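Notebook, Tuesday, 9:40

Wingate script, continued from last entry. Got through the second reel of the Chmielewska interviews and checked them against the shooting script Gladys Cusi scanned for us. The published version of the dinner scene runs 16 pages. The shooting script has 18, and the two extra pages are the argument on the stairs that every book on the film says was improvised. It was written down. Somebody has penciled new line readings beside it, in a hand I don't know.

Asked Maksym Horobets whether overlapping dialogue was marked anywhere else. He found it in the hospital scene and the train scene, always as two columns side by side. Ostrowski's chapter treats the overlaps as something done in the mix. I think he only had the published text to go on. Need to write to him before we circulate anything.

Shot log: 2275 entries now, up to the end of reel four. Zoom and pan are still being logged as one move when they happen together. Eugeniusz wants them split. I'd leave them — splitting means going back through everything, and the question for chapter three is how long the shots run. Left it open until Ryszard Zawadzka is back.

Problems:
- Timecodes on the Brinda transfer drift from reel three on. Use the Milero disc for durations until we sort it.
- Two people are still using "scene" for what the log calls "sequence." Fixed my own entries, not theirs.
- Interview 16 has no release form. Don't quote it.

To do: compare the penciled hand with the letters in box two. Redo the table of average shot lengths without the titles. Send Gladys the page numbers for the stairs argument.

Last updated: July
3 comments · 0 shares
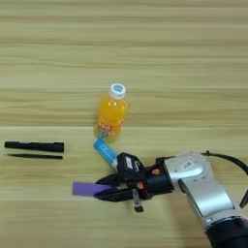

Small bottle of orange liquid, white cap, on the wooden tabletop.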